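PESETLOW TO GET ITS SWIMMING BATHS BACK, MINUS THE SMELL

Flodosport reopens the old pool in September, with a café, a proper roof and a hot water supply that reaches the showers

For immediate release

Pesetlow's public baths will open again this September, three winters after the boiler gave up and two winters after the town stopped believing any of the dates it was given. Flodosport, which took over the lease last spring, says this date is the real one. It has been printed on the swimming caps, and the caps were not cheap.

The main pool keeps its original length, an awkward 60 feet that has annoyed serious swimmers for as long as there have been any in Pesetlow. Flodosport looked at lengthening it and found that the far end would then have been in the car park of the carpet shop next door. Anyone wishing to swim a mile will need to do 88 lengths, and the staff at the desk have been asked not to get drawn into arguments over how many they did.

The learner pool is new. It replaces the old one, which was kept at a temperature best described as educational. The changing rooms have been rebuilt from the floor up, with 188 lockers, all of them fitted with doors. Lockers take a pound coin and return it. Regular visitors to the former baths may want a moment with that sentence.

The roof was the largest part of the job. The contractor, Ramlow, expected to patch it and ended up replacing nearly 3,000 tiles, along with a family of gutters that had been draining into the boiler room since before decimal coinage. The work ran into the new year, and the opening, first pencilled in for May, moved to July and then to September.

"We would like to thank the people of Pesetlow for their patience, and also those who wrote to us without any," a Flodosport spokesperson said. "Every letter was read. Several were read aloud."
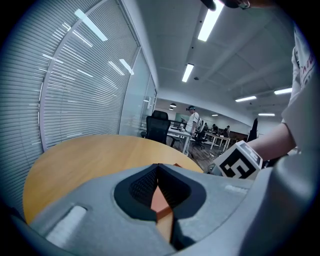 The café upstairs will be run by Yazıcı, the family bakery on the high street, which has been feeding hungry swimmers since long before anyone thought to give it a view of the water. It will open at 6.30 in the morning for the early lane swimmers and serve until the last session ends. There will be soup, cheese pastries, eggs on toast and a lentil dish that sold out every day of its trial run. Chips remain on the menu. Flodosport did suggest a healthier option in their place and has since withdrawn the suggestion.

The vending machine from the old foyer, which many residents will remember as having kept their money, has been retired. It was opened before it left the building and the contents have gone towards free lessons for local schools. There was enough for a full term.

Swimming lessons for children and adults start in the opening week. Adult beginners have their own session in the evening, with the viewing gallery closed, so that nobody's teenage children can watch. Sessions for parents with babies run in the mornings, and the quiet hour, with the music off and the lights lowered, takes place every afternoon at two. The music will be off at most other times too, following the results of a public survey in which the question about music drew the longest answers.

Prices have been held at the level they were when the baths closed. Concessions apply for under-16s, over-60s and anyone receiving benefits, and the first 100 people to join will pay no joining fee. They will also get one of the caps mentioned earlier. The caps are bright yellow and come in one size, which fits a number of people.

Some things have been kept. The clock over the deep end is back on its wall and has been repaired, although it was four minutes fast for so long that half the town learned to allow for it. The green tiles in the entrance hall have been cleaned and turned out to be blue. The sign forbidding running, pushing, bombing, smoking and petting has gone back up by the shallow end, at the request of a great many people who first learned the last of those words from it.

Membership forms are available now from the Flodosport desk in Pesetlow library and from the counter at Yazıcı. Booking for lessons opens in August. The diving board will not be returning, and Flodosport asks that people stop writing in about it.

ENDS

Notes to editors

Press visits to the baths can be arranged through the Flodosport office in the weeks before opening. Visitors will need flat shoes. Interviews by the poolside are welcome, but the echo is considerable and broadcasters may prefer the café.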